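Cirora opens its home help service in the town of Lalirham

2021-09-01 – Lalirham

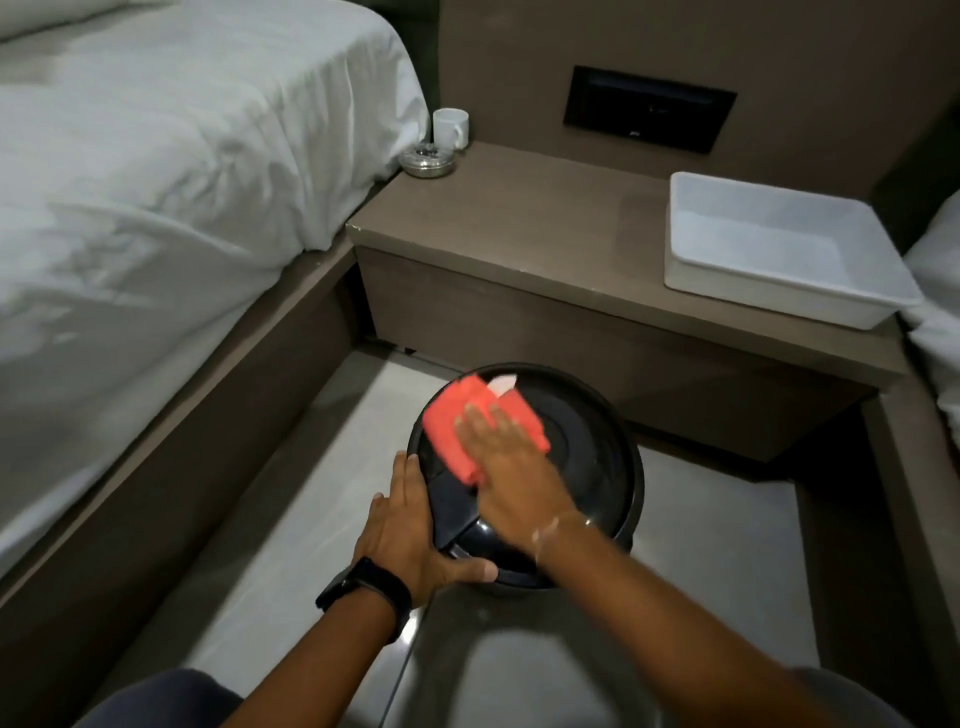
Cirora, the home help company, opens today its new office in Lalirham, in the former premises of the Grecu bakery on the market square. From this office the company will offer regular cleaning, ironing, shopping and light meal preparation to households in the town and in the villages of the valley.

The opening follows a trial period which started in January. During this period 283 households used the service at least one time, and many of them have asked to continue with a fixed weekly visit. The waiting list was closed in the spring, as the small team working from Drandent could not accept more requests. With the new office the list is open again.

"We have listened very much to the families during the trial," says Nadège Rolland, director of Cirora. "They told us that they want to see the same person each week, at the same hour, and that they want to know the price before. These are simple wishes, but for a company it needs good planning. This is why we preferred to wait some months before we open the office."

How the service works

Each new customer receives first a visit at home, free of charge. In this visit a coordinator looks at the rooms together with the customer and writes down which tasks are wanted, how often, and which things must not be moved. The customer keeps a copy of this paper. It can be changed at any time with a phone call to the office.

The shortest visit is 2 hours. Customers may choose a weekly visit, a visit every second week, or single visits, for example before a family party or after a stay in hospital. Cleaning products are included in the price, but customers who prefer their own products are free to use them. Keys are kept in a locked cabinet in the office and are marked with a number only – never with a name or an address.

Cirora does not offer nursing or medical care. For persons who need such care, the office can give the contact details of the services in the region.

Work close to home

All employees of Cirora have a permanent contract and are paid also for the time of travel between two customers. Before the first visit alone, each new employee follows a training of 6 days, of which the second half takes place in real homes together with an experienced colleague. The training covers the care of different floors and fabrics, the safe use of products, lifting without pain in the back, and the respect of private life.

The company is still looking for employees in Lalirham and Drandent, full time or part time. Experience is welcome but it is not necessary. A driving licence is useful for the villages, while in the town most visits can be reached on foot or by bicycle.

"With the two offices together we wish to serve over 400 households," says Nadège Rolland. "We will grow slowly, so that the quality stays the same for the people who are with us from the beginning."

Opening hours

The office in Lalirham is open from Monday to Friday, in the morning and in the afternoon, with a break for lunch. Visitors are asked to make an appointment by phone for longer conversations. Questions about an existing contract can be asked in both offices.

About Cirora

Cirora is a home help company with its main office in Drandent. It works for private households only and is owned by its founders.

Press contact: Nadège Rolland, Cirora, Drandent office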